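A Day at the Mekiria Open Lab: Can They Put the Groceries Away Yet?

Posted 11 January 2023

My sister runs a small guesthouse, and most of what she pays for is labor nobody enjoys: stripping beds, loading the dishwasher, putting away deliveries, wiping down the same counter nine times a day. When I told her I was going to the open day at Mekiria, she asked me to find out one thing, which was whether she could stop advertising for a part-time kitchen helper. I went with that question and tried to stick to it.

Getting there

Mekiria is on the far side of the rail yard, in what used to be a tile warehouse. There is no sign at the turnoff, so watch for the bus depot and take the next right. Parking is free but the lot fills early. I left the car on the street and walked back. Registration opened at nine. You give your name, sign a page saying you will stay behind the yellow lines unless invited over them, and get a paper badge. Coffee was included. Lunch was a sandwich cart that took cards only.

The day was split into a talk, four stations and a question session. Groups were kept small, and I was put with a hotel purchasing manager, two high school teachers, and a retired machinist who had come on his own and asked better questions than the rest of us.

The talk

Gopinath Nambiar opened. He manages the test floor and has been at it for six years. He was careful, which I appreciated. His main point was that the word "can" does a lot of work in this field. A machine that can fold a towel may do it once in front of visitors, or it may do it all afternoon with towels it has never met, and those are very different machines. He asked us to put the same three questions to every station: how long does it take, how often does a person step in, and what happens when something is in the wrong place.

He also said that shop floors and kitchens are harder than factories for a dull reason. In a factory, somebody has already paid to put each part in the same spot every time. At home the mug is wherever you left it.

Station one: dishes

The Dolitz team had a single arm on a rail above a counter, with a standard dishwasher below. It took plates and bowls from a tub and loaded the lower rack. Plates went well. It picked them by the rim, turned them, and slid them between the prongs without much fuss. Bowls were slower because it seemed to want to look at each one twice. Forks it did not attempt. The woman running it told us cutlery was "next," and when the machinist asked how long it had been next, she laughed and said since spring.

I timed a load from start to finish. It took 23 minutes for a rack that I would fill in three or four. Somebody stepped in twice, once for a plate that had stuck to the one under it and once to straighten the tub. The hotel manager pointed out that speed matters less overnight, when the kitchen is closed. Fair enough, though you would need someone to scrape the plates first.

Station two: laundry

This was the weakest of the four. Fason has a two-armed machine that folds hand towels, and it folds them neatly. The stack looked better than mine at home. Then one of the teachers asked to try a T-shirt, and the staff agreed, and we all stood and watched it lift the shirt, put it down, lift it by a sleeve, and put it down again. After a few minutes Erasto Odera, who was in charge there, stopped it and folded the shirt himself.

He was good about it. He said shirts worked in the lab with the shirts they trained on, and the teacher's was a different cut and a stretchier fabric. They plan to widen the set this year. Fitted sheets got a groan from the whole team when my sister's question came up. For a guesthouse, towels alone would save a little time, but the bedding is the real job and it is not close.

Station three: shelf stocking

If you want to see the part that is nearly ready, go to this one. A wheeled base from Nzioka, with one arm and a suction cup, moved boxed goods from a cart to a store shelf. It read where the gaps were and filled them from the back forward. They had been running it in a pharmacy stockroom after hours, and the log on the wall said 294 items placed on the last shift, with two calls for help. I can't check that number, but what we saw fit with it. It was steady. It was slower than a person and it did not get bored.

Boxes are easy, though. Victor Rugemalira, the engineer who drives the project, said so before anyone could ask. Flat sides, known sizes, a bar code. When he swapped in bags of lentils the cup lost its seal on the first try and got it on the third. Bags with a lot of air in them, like chips, they do not handle at all.

The machinist wanted to know what the arm cost to maintain. The cups wear out and are cheap. The base needs a technician visit every few months, and that is not cheap. I wrote down that the price they quoted for a year of service was more than my car is worth and left it there.

Lunch and a side conversation

Over the sandwiches I sat with Jeptoo Ndung'u, who works for a company that cleans offices and had been sent to report back, same as me. She had been to three of these days in the past two years. Her view was that the arms had improved a lot less than the software that tells them what they are looking at. Two years ago, she said, you could stop a demonstration by moving a cup a few inches. Now they cope with the cup. What still stops them is anything soft, wet, or inside something else.

She also said her company had bought floor scrubbers that drive themselves and was happy with them. They do one thing on a flat surface. She thought most of the useful machines for the next while would be like that — a single chore, done all the way through.

Station four: putting the groceries away

I had been waiting for this one. Kirsten Ásgeirsdóttir ran it, and she explained the task plainly: take fruit and put it in a refrigerator. She had picked fruit because it has no flat sides, no two pieces match, and you can ruin it by holding it too hard. An egg is more fragile, she said, but at least eggs are all the same shape.

The gripper has two fingers with a ribbed surface on the inside. How tightly they close is set by a force limit, and she let us try squeezing a gauge by hand to get a feel for the number they use. I was well over it without meaning to be. Most of us were. She keeps a bowl of apples with dents in them from the first months of the project, or rather she keeps replacing them, as they go brown, with newer dents.

The apples were the best part of the day for me. The gripper came in from above, closed slowly, and stopped. Picking one out of a full bowl is harder, since the fingers need room on both sides, and it sometimes nudged the others around first. In the session we watched, it dropped one and bruised one.

Setting fruit down took longer than picking it up. A shelf inside a refrigerator is a tight space, and the shelves are clear glass, which the cameras have trouble judging. The door was already open when we arrived, and I asked whether the machine could open it. Kirsten said it could open that model on a good day, and that they leave it open for visitors because a stuck door uses up everyone's slot. I liked that answer better than most I heard.

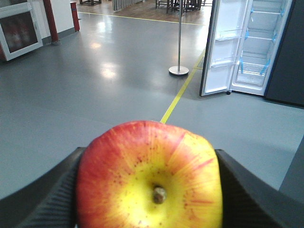

The numbers, for my sister

Kirsten's group keeps a tally of grocery runs, and she read us the most recent one. Out of 40 pieces of fruit, the machine put away most without help. The misses were mainly grapes and anything in a net bag. A run like that takes the better part of an hour. My sister unpacks a full delivery in ten minutes while on the phone.

My notes from the day, by chore:

Boxed goods onto a shelf: close. Worth a trial if you have a lot of shelf and a quiet night shift.

Plates into a dishwasher: works, slowly, if someone scrapes and someone else does the forks.

Single pieces of firm fruit: works with a person nearby.

Hand towels: works. Other laundry: no.

Wiping a counter: not shown. I asked at three stations and was told each time that another group was looking at it.

Question session

It ran long. The teachers asked about jobs, and Gopinath said the stores he talks to are mostly trying to fill shifts they can't fill now. Jeptoo asked who is responsible if a machine breaks a guest's belongings, and the answer was that it depends on the contract, which means read the contract. The machinist asked whether any of the staff had one of these at home. A few hands went up for robot vacuums.

If you go

Wear comfortable shoes, because there is nowhere to sit at the stations. Bring a watch or use your phone to time things. The staff don't mind, and it is the fastest way to tell the stations apart. Do station four before lunch if your group gets a choice, as the line for it was long by two o'clock.

I called my sister from the car. She is going to keep the ad up.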